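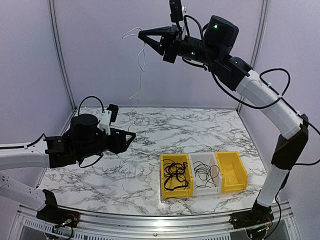
Attachment 1 to ticket 1113: the white cable, held up over the marble top. Kink is in the lower part.

Ticket 1113
Product: Holub desk phone base, with Caletti power supply
Opened: Saturday, June 6, 2020
Status: Open, waiting on vendor
Priority: Normal (I asked for High)

Problem as reported

The phone base drops the line in the middle of calls. The display stays lit, the other person goes silent, and then I get a dial tone. It happens on incoming and outgoing calls. It has been doing this since November, and it was blamed on the weather for most of the winter.

First reply from Fallard support

"Dropped calls are usually caused by a damaged line cord. Please replace the cord and restart the base."

Customer note

I doubt it. Yes, the cable has a kink in it. Every cable in this office has a kink in it, and the rest of them work. I would like to see some evidence before I buy another cord from the same company that is telling me the cord is bad. I'll do the test anyway so we can cross it off.

Test 1: swap the cord

Borrowed the cord from the fax line, which has never dropped anything. Restarted the base. The first call held for a long time and I was ready to apologize. The second call dropped while I was on hold with the water company. Put the original cord on the fax line and sent a long document through it. It went through complete. So the supposedly bad cord is fine on the fax and the good cord fails on the phone.

Second reply from Fallard support

"Thank you for testing. Please update the base to the latest firmware, which includes stability improvements."

Customer note

Which improvements? The release notes say "various fixes." I asked whether any of those fixes had to do with dropped calls and was sent the link to the same release notes.

Test 2: firmware

Updated. The menu font is different now. Calls still drop. The update also erased the speed dial list, and no warning about that appears on the download page. Please add one.

Test 3: power

This one was my own idea. The base shares a power strip with a Usex label printer. I noticed that two of the drops came right as the printer woke up. That could easily be chance, so I tried to make it happen on purpose. Called the time-and-temperature number, let it talk, and printed one label. Dropped. Called again and printed nothing. The call held until I hung up. Called again, printed, dropped.

Moved the base to the wall outlet on the other side of the room. Printed a whole sheet of labels during a call. No drop.

Third reply from Fallard support

"We are glad your issue is resolved! May we close this ticket?"

Customer note

No. The base is now sitting on a filing cabinet, and I have to stand up to answer it. A phone should be able to share a strip with a label printer. Either the Caletti supply is weak or the base can't handle a small dip, and I'd like someone to tell me which. The sticker on the supply says 2000 mA. I have no way to check whether it really puts that out.

Requested from vendor

A replacement power supply, not a cord.
A straight answer on whether other customers have reported drops when the base shares a strip.
My speed dial list, if the old settings are stored anywhere.

Fourth reply from Fallard support

"Your request has been forwarded to the hardware team. In the meantime, please confirm that you have tried replacing the line cord."

Customer note

See Test 1. Leaving the ticket open until the supply arrives, and I'll repeat the printer test with it on the original strip.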